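Diagnosing a phantom grasp in a simulated pick task

Titwood docs > Troubleshooting > Contact and grasp faults
Last updated Dec 29, 2022

A phantom grasp is a run where the simulator reports that the gripper is holding an object when it is not. The arm lifts, the success check passes, and the food stays in the pan. The fault is easy to miss because the log looks clean. We found it in the Clurkoreck kitchen after a batch of 100 runs scored 95 passes, and a replay of the passes showed that 63 of them had moved nothing.

This page covers how to confirm the fault, find its source and stop it from coming back. You need a Titwood install with replay turned on and write access to the task file.

Before you start

Work on a copy of the task. Several of the steps below change contact settings, and those settings are shared by every object in the kitchen.

Turn off automatic retry. With retry on, a failed lift is followed by a second try under the same run number, and the two contact logs are merged.

Step 1. Reproduce the fault with a fixed seed

Open the failed batch, sort by lift height and pick a run where the object's height did not change. Ours was run 855. Copy its seed into the task file and run it alone. If the fault does not come back, check that the physics step size matches the one used in the batch.

Step 2. Pause at the point of contact

Set a breakpoint on the first contact event between the hand and any other body. When the run stops, leave the camera where it is and save the state before you touch anything else.

In the Clurkoreck task the hot dog in its bun lies in the round speckled pan, with other food items close by. The hand comes in over the left part of the pan from the arm's side of the island. From the default view the fingers are hard to tell apart from the housing, so do not judge the grasp by eye at this stage. 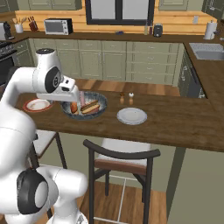
Step 3. Read the contact pairs

With the run paused, open the contact list and filter by the hand. Each row names two bodies. A true grasp has one row for each finger, both against the same target. In a phantom grasp you will see one of the following:

- both fingers against the pan
- one finger against the target and one against the pan
- both fingers against each other

Run 855 showed the second pattern. The grasp check asked only whether both fingers were in contact with something, and the pan rim met that test.

Step 4. Check the collision shapes

Switch the view from render meshes to collision shapes. A pan with sloping sides is often wrapped in a single convex hull, which closes off the hollow. Food inside it then overlaps a solid body, and the solver pushes on both from the first step. Split the pan into a flat base and a ring of wall pieces. Keep the plates out of this change for now - one edit per test run.

Step 5. Tighten the grasp check

Change the check so that it needs all of these at once:

- contact between each finger and the named target
- a finger gap wider than the fully closed value
- a rise in the target's own height, held until the end of the lift

Do not use the height of the hand. It rises whether or not anything is in it.

Step 6. Rerun and compare

Run the fixed seed first, then the full batch. Expect the pass rate to drop. Replay every pass from the first batch under the new check and mark the old scores as void.

If the fault remains

Look at the closing force. The Hassanpour hand profile ships with a higher limit than the older Divov one, and thin items can be squeezed through a finger in a single step. Lower the limit or halve the step size, then go back to Step 1.

Do not move a policy to a real arm on scores taken before the fix. An arm that has learned to press on a pan rim will do the same on hardware, and the force limit in the task file does not carry over to the controller.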